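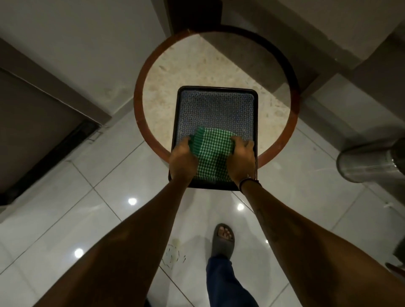 Abb. 3: Runder Tisch mit heller, gesprenkelter Platte und rotbraunem Holzrand, darauf ein schwarzes Tablett mit grün-weiß kariertem Tuch.

3.2 Tischform und Verweildauer

Die Frage, ob die Form eines Tisches beeinflusst, wie lange Gäste nach dem Essen sitzen bleiben, ist in der gastronomischen Literatur bisher meist nebenbei behandelt worden. Für die vorliegende Untersuchung wurden im Oktober in drei Betrieben (Isska, Vollo und Gineck) insgesamt 1.575 Tischbelegungen protokolliert. Erfasst wurden Ankunft, letzte Bestellung, Bezahlung und Aufbruch, dazu Gruppengröße und Tischtyp. Belegungen mit nur einem Gast blieben unberücksichtigt, ebenso 139 Belegungen, bei denen eine Zeitangabe fehlte.

Als runder Tisch gilt im Folgenden jeder Tisch mit kreisförmiger Platte (vgl. Abb. 3), unabhängig von Material und Fußgestell. Ovale Tische wurden den eckigen zugeschlagen. Diese Zuordnung ist diskutabel, betrifft aber nur das Vollo, wo zwei ovale Tische im hinteren Raum stehen.

Bei Gruppen von drei und vier Personen lag der Median der Verweildauer an runden Tischen bei 90 Minuten und damit höher als an eckigen. Der Unterschied entsteht fast vollständig zwischen letzter Bestellung und Bezahlung. Die eigentliche Essenszeit ist an beiden Tischtypen nahezu gleich. Bei Paaren zeigt sich kein Effekt. Sie blieben im Median 56 Minuten, gleichgültig, wo sie saßen.

Ein Teil des Befundes dürfte auf die Platzvergabe zurückgehen. Im Gineck werden runde Tische bevorzugt an Gäste mit Reservierung vergeben, und wer reserviert, plant vermutlich mehr Zeit ein. Im Isska wird dagegen der nächste freie Tisch zugewiesen; dort fällt der Unterschied kleiner aus, bleibt aber erkennbar. Friesen schlägt vor, den Abstand zum Nachbartisch als weitere Größe aufzunehmen. Die Raumpläne lagen für diese Auswertung nur unvollständig vor, sodass dies Abschnitt 5 vorbehalten bleibt.

Korrespondenz: Mervin Friesen

Kommentare (3)

Nguyen: Wurde die Tageszeit kontrolliert? Mittags sitzt bei uns kein Mensch länger als nötig, egal an welchem Tisch.

Mervin Friesen: Ja, Mittag und Abend sind getrennt ausgewertet, siehe Tabelle 4. Die Werte oben gelten nur für den Abend.

kellnerin_hh: Ovale Tische zu den eckigen zu zählen finde ich falsch.

12-mal geteilt

Kontakt | Impressum | © Alle Rechte vorbehalten | Nach oben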